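Sedanlow Residents' Forum > Shared Services > Laundry
Unpaired socks: proposed change to the holding period

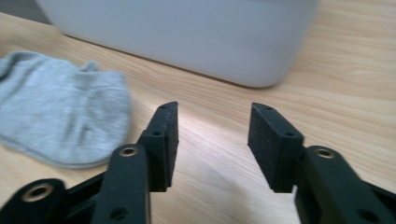 Light gray sock on the wooden table.

LaundryServices_Sedanlow
Posted 7 Nov 2020
Residents are asked to comment on the following proposal. At present, single socks left in the Gilbert Building laundry are held for 3 weeks and then discarded. The bin now contains almost 200 items. We propose to shorten the holding period to one week and to stop accepting plain socks without a name tape. Comments are welcome in this thread until the end of November.

gilbert_east_wing
Our corridor does not support the shorter period. Many residents wash every other week, and a person in that position would have no opportunity to collect a sock before it was discarded. We ask that the present period be kept.

northstair
I support the proposal. The bin is full, and residents who have lost a sock do not look through it. Gray socks in particular are very difficult to match. I would go further and discard at the end of each day.

LaundryServices_Sedanlow
Daily disposal is not under consideration.

room_and_board
May I ask whether mesh bags have been discussed? I have used the Covov bag with the zipper since moving in. Socks go in as pairs and come out as pairs. The building could keep a small supply at the desk for loan.

northstair
The Covov bags were tried in the west laundry last year. Several were not returned, and in my experience socks washed in an overfilled bag are not properly rinsed.

room_and_board
That is a matter of overfilling. The bag should be no more than half full.

quiet_hours
With respect, the thread has moved away from the question. The difficulty is at the folding stage. Residents fold on the table, carry away the large items and leave the small ones. A sock that is left flat on pale wood is easily missed, more so in light gray. I would suggest that socks be paired first and everything else folded afterward.

gilbert_east_wing
We agree with the suggestion above regarding the order of folding. It does not change our position on the holding period.

second_landing
A separate point. Would the office please remind residents not to set Flotine bottles on the table? The varnish will not last, and the detergent marks clean laundry. I raised this in the spring and received no reply.

LaundryServices_Sedanlow
The note on Flotine has been recorded and a tray will be ordered for the shelf. On the main question, we are prepared to consider a period of two weeks for all socks, with or without a name tape. Would that be acceptable to the east wing?

gilbert_east_wing
Two weeks is acceptable, provided the date is written on the bin.

northstair
I remain opposed but will not pursue the matter.

room_and_board
Please add the mesh bags to the agenda for the next residents' meeting.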